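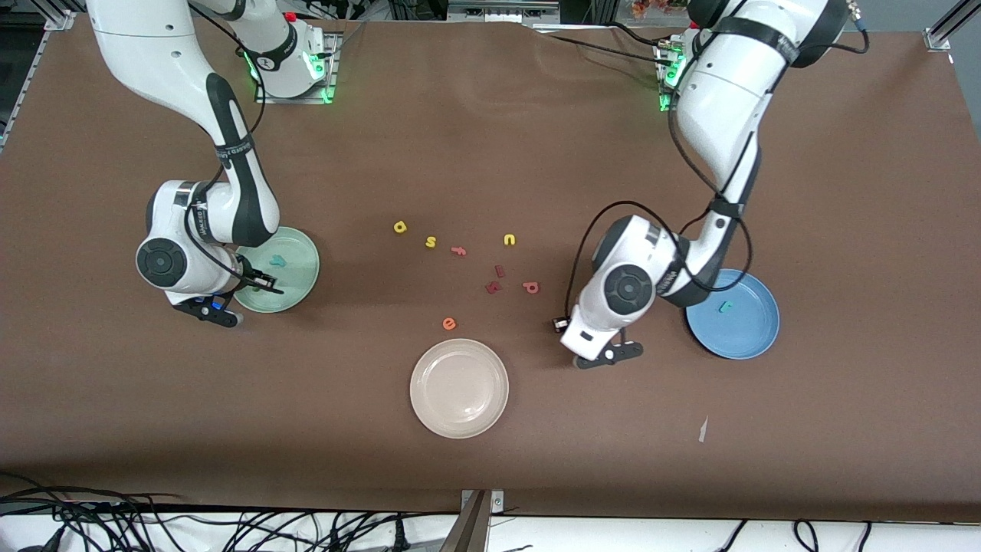 Los platos y las letras de espuma del taller de Olivares, sobre la mesa de trabajo.

Olivares estrena un taller de letras con platos de colores y pocas pruebas de que sirva

Lorena Maldonado
4 ene 2026

La asociación Andska ha presentado en Olivares su nuevo material para aprender el abecedario, un juego de letras de espuma y platos redondos en el que cada letra debe acabar en un plato. La propuesta llegará en febrero a los grupos de infantil del municipio, con 90 plazas gratuitas y un nombre, Dornero, que sus promotores no han sabido explicar.

El planteamiento es sencillo. Las letras se esparcen por la mesa y se van repartiendo entre los platos, según la consigna de cada sesión. En la mesa de la presentación había uno verde pálido con una «y» dentro, otro azul con una letra pequeña y un tercero, de color crema, vacío. Según el folleto, el ejercicio «activa la conciencia fonológica». El folleto no cita ningún estudio.

Joaquín Salinas, responsable del programa, defiende que clasificar letras ayuda a reconocerlas antes de escribirlas. «El niño toca la forma, la mira y decide dónde va», afirma. Preguntado por los resultados, se remite a una prueba anterior con 56 alumnos, de la que no se ha publicado informe. Tampoco hubo un grupo con el que comparar, según admite él mismo.

El coste es otra de las dudas. Cada juego completo sale a 286 euros, una cantidad que incluye las guías para el profesorado y una sesión de formación — las letras de espuma y los platos, por separado, se encuentran en cualquier bazar. Andska responde que lo caro es la guía. Este medio pidió consultarla y la asociación contestó que aún está en revisión.

Entre las familias hay interés, aunque también preguntas prácticas. Varias quisieron saber qué edad mínima se exige, dado el tamaño de las letras, y si los platos servirían igual con un material más barato. Salinas contestó a lo primero que se darán indicaciones por grupos y dejó lo segundo sin respuesta.

La inscripción se abrirá antes de que empiecen las sesiones. Andska asegura que hará una evaluación al terminar el curso, pero no ha concretado quién se encargará de ella ni qué se medirá.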